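Search news Enter keyword Go

Thursday, March 16, 2023
By the Durnside Press Office

Durnside Opens Textile Sorting Room at Prarberg

Durnside today announced the opening of its textile sorting room at the Prarberg site. The room handles clothing, bags and household fabrics donated through the Stina reuse program, which began in December with 400 registered households.

Work in the room centers on small and awkward pieces: pouches, loose pockets, cloth covers and panels with stitched edges. Each is lifted, opened, checked along the seams and folded before it is placed with others of its type. 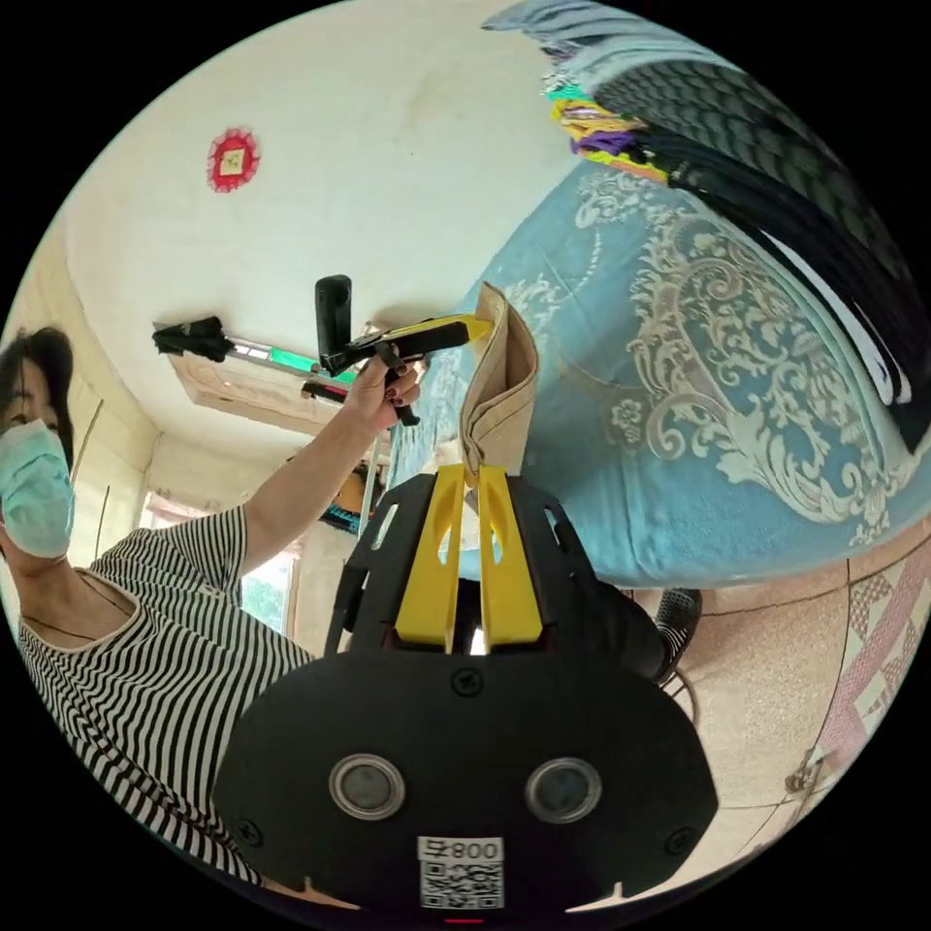
Pieces that pass inspection are packed for the Tzavaras warehouse and offered to local schools and shelters. Those with worn stitching are set aside for repair — a step the earlier site had no space to provide. During the trial period, 2,221 items were received. Of these, 1,843 were passed for reuse and 319 were sent for repair. The remainder went to fiber recycling.

Donations are accepted at the Prarberg front desk on weekdays. Fabrics should be clean, dry and bagged by type. Inquiries may be directed to the Durnside Press Office.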